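首页 > 走进格鲁穆图拉 > 关于我们

阅读时间：7分钟

关于我们

格鲁穆图拉（Grumutura）是一家做外汇风险管理咨询的小公司。客户多半是进出口企业：买咖啡豆的、卖阀门的、进口童车的，还有一家专门倒腾二手印刷机。他们的共同点是，合同用一种货币签，工资用另一种货币发，中间那段时间全靠心理素质。

我们不荐股，不喊单，不办“三天看懂K线”训练营。每个月都有人打电话来问欧元下周涨不涨，前台的标准答复是“会动的”。有位先生听完以后沉默了很久，说这是他那一年听到的最准的预测，后来他成了我们的客户，现在每年续约时还要拿这句话出来讲一遍。

公司是怎么来的

创始人格洛丽亚·马塞多（Glória Macedo）以前在一家商业银行的资金部上班，工作内容是给企业客户报远期价格。报了12年之后，她发现自己最熟练的一句话是“这个价格只保留三十秒”，而电话那头的财务经理通常连三十秒内该看哪个数字都不知道。她觉得桌子那一边缺个人，就辞职坐了过去。

第一个客户是埃毛（Emau），一家进口陶瓷釉料的家族企业。老板当时的套期保值策略写在一张便利贴上，全文是“等跌一点再买”。格洛丽亚花了一个下午，把他们前一年的付款记录逐笔换算成本币，然后把结果推到桌子对面。老板看完，问洗手间在哪里。第二周合同就签了。那张便利贴后来送给了我们，裱了框，挂在会议室里，位置正对着客户的座位。

第二位合伙人翁迪穆·贝耶内（Wondimu Beyene）加入得稍晚，他原来在一家贸易公司管应收账款，性格比较悲观，很适合这一行。公司的名字是他和格洛丽亚在一顿很长的晚饭上定下来的，两个人至今对词源各执一词。您来访时可以分别问问，会得到两个都很完整的故事。

我们做什么

敞口梳理。大部分企业以为自己的外汇风险就是手上那几张美元发票。翻完合同、订单、租约和关联公司借款以后，数字往往要换一个，有时候连方向都要换。我们见过一家公司，一边在银行买远期美元，一边在子公司账上躺着没人认领的美元应收款，两头各付了一次成本，年底还给财务部发了奖金。

套保方案。该锁多少，锁多久，用远期还是期权，还是干脆换个结算货币，我们会写成一份您的董事会读得懂的文件。篇幅上限是8页，附录也算在内。这条规矩是翁迪穆定的，起因是他在上一家公司读过一份两百多页的风险报告，结论在倒数第二段，内容是“建议继续观察”。

银行询价。我们陪您跟银行谈点差和授信。这项服务的技术含量没有听上去那么高，主要是有个人坐在旁边，在适当的时候不说话。

培训。给财务、采购和销售一起上课，三个部门缺一个我们就改期。采购的人通常是第一次听说，他们在邮件里随手答应的“价格半年不变”，在财务那边叫做卖出了一份没收钱的期权。课堂气氛到这里一般会活跃起来。

系统。敞口数据跑在我们自己开发的洛门（Lomen）上。洛门能读大多数常见财务软件导出的表格，也能读那种合并了单元格、用黄色标注“已付？”的表格，后者花掉了开发预算的大头。它不会预测汇率，界面上也没有会闪的东西。有客户提过意见，说看起来不够像金融软件，我们讨论以后把一个按钮改成了深蓝色。
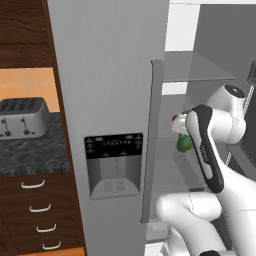
我们怎么看“趋势”

既然您点进了一家外汇咨询公司的介绍页，大概还是想听我们说说行情。那就说几句。

趋势这东西事后都很清楚。把任何一对货币的走势图拉出来，用尺子一比，哪里该买哪里该卖，小学生也画得出。麻烦在于付款日不会等图画完。釉料厂的货柜到港要付钱，那天的汇率是什么就是什么，跟均线交叉没有交叉没什么关系。

所以我们的报告里没有目标价。我们会写的是：如果汇率走到这里，您这批货的毛利还剩多少；如果走到那里，您是不是需要给银行打电话；打电话之前，谁有权签字。最后一个问题经常把会议拖长。在不少公司里，有权签字的人在出差，能联系上他的人在休假。

我们内部倒是每年玩一次预测。十一月底，每个人写一个年底汇率，封进信封，赌注是一顿午饭。过去几年赢得最多的是瓦尔特，方法是把当天的汇率原样抄一遍。格洛丽亚认为这不算预测，瓦尔特认为午饭很好吃。

团队

格洛丽亚·马塞多，创始合伙人。负责方案和大部分坏消息的传达。说话很快，写字更快，手写的会议纪要只有她自己能看懂，偶尔她自己也不能。

翁迪穆·贝耶内，合伙人。负责敞口分析和压力测试。他的“温和情景”请您坐着看。

雅伊梅·金特拉（Jaime Quintela），银行关系。在交易柜台坐过18年，转过来以后最不适应的是可以吃一顿完整的午饭。他能从报价员的语气里听出点差还有没有余地，这项本领没法写进手册，我们试过。

达武德·阿拉布扎德（Davoud Arabzadeh），洛门的开发负责人。本来学的是水文，据他说河流流量和现金流量区别不大，只是河流比较讲信用。

瓦尔特·塞沙斯（Valter Seixas），客户运营。合同、发票、到期提醒都归他。您的远期合约快到期时，第一个联系您的人是他，第二个也是他。

收费

按项目或者按年收固定费用，写在合同第一页。我们不拿银行返佣，也不按交易量抽成。理由很简单：按交易量收钱的顾问，总会觉得您应该再多做一笔。

首次会谈免费，请带上最近一年的外币付款清单。没有清单也可以来，只是第一次会谈会变成一起找清单。

几个客户的故事

扎林什（Zariņš）是一家做木制楼梯的公司，木材用一种货币买，楼梯卖到另外三个国家。他们找到我们时，财务主管每天早上七点半起来看汇率，看完再决定当天的心情。我们用洛门把他们一年的1,972笔外币收付款对了一遍，发现其中相当一部分可以在集团内部互相抵掉，压根不用去市场上换。剩下的部分分批锁定，每月调整一次。财务主管现在八点以后才起床，她在给我们的感谢信里着重写了这一点，对节省的金额只用了半句话。

埃毛还是我们的客户。老板偶尔仍会发消息来：“是不是等跌一点再买？”我们回他一张会议室那个相框的照片。

也有没做成的。有一家公司听完方案以后决定还是自己来，因为老板的连襟对日元很有感觉。我们祝他顺利，也把资料原样退还了。两年之后他们又打电话来，语气客气了很多，连襟的事情双方都没有提。

合作之前请知道

我们不代客操盘，不接触客户资金，所有交易由您在自己的银行完成。

我们不服务个人投机账户。如果您想用工资的一半做五十倍杠杆，请先和家人商量，然后不要做。

套期保值有成本，有些年份回头看，不做反而更省钱。那种年份里您大概会想换掉我们，这种心情完全可以理解，合同里也写了提前一个月通知即可。保险没出险的那年，很多人也是这么想的。

联系我们

工作日上午九点到下午五点半有人接电话，午饭时间由雅伊梅以外的人值班。想看方案样本，请写明贵公司的行业和主要结算货币，瓦尔特会在两个工作日内回复。问欧元下周涨不涨的来信也会回，答案见本页第二段。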